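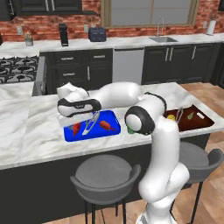
Household chores are easy to state and hard to score. Our project asked whether a single general-purpose arm, controlled by a learned policy, can finish ordinary kitchen jobs in simulation at a rate that would justify trying them on hardware. We chose tray clearing as the main task. It involves small objects of different shapes, a container with low walls and a crowded worksurface. In the kitchen used for the trials, the gripper works over a blue tray holding two red food items with a silver utensil lying between them, and a second, dark brown board on the same island carries a pair of tongs and several smaller items. The policy has to choose the correct object from the correct container before grasping matters at all.

1. Setup

The simulated kitchen was built in Stodulier, the environment package used in our department. Iqra Baloch wrote the task definitions and the scoring script. Noman Hayat trained the policy and ran the evaluations. The policy, which we call Brumus, takes rendered views and joint positions as input and outputs gripper motion. It was trained on 3000 demonstrations, all generated in simulation. No real kitchen data was used.

We defined 2 tasks. In the first, the arm lifts a named food item from one container and places it in the other. In the second, it lifts a utensil and sets it down on bare counter without dropping it. A trial ends on success, on contact with anything fixed, or when the time limit expires. Each task was run for 300 trials with object positions shuffled between runs.

2. Results

The food item task was the more reliable of the two. Most failures came from grasps that closed on the container rim. Curved items caused more trouble than straight ones - the fingers tended to push them sideways before closing.

The utensil task was poor. A thin, flat object close to the surface leaves little room for the fingers, and the policy usually approached too high or too low. When it did get a grip, it often held the utensil near one end, and the object rotated on the way up. We tried a slower approach speed. This reduced collisions but also used up the time limit, so the overall success rate changed very little.

Selection errors were less common than grasp errors. They were concentrated in layouts where two items of similar color were close together.

3. Discussion

On this evidence the answer to our question is no for utensils and partly for food items. A person clearing the same counter would not treat either as a task. Speed is a separate problem. Even successful trials were slow, and we did not score for time beyond the limit.

The simulator also simplifies a good deal. Food items in our setup are rigid, the counter has no spills, and lighting is fixed. We expect all of these to lower performance on hardware.

4. Further work

The next step is to repeat the utensil task with a narrower fingertip model and to add a regrasp action. If that improves results, we will request time on the arm in the Warraich lab in June. The scoring script and trial logs are in the shared project folder under Ovadau.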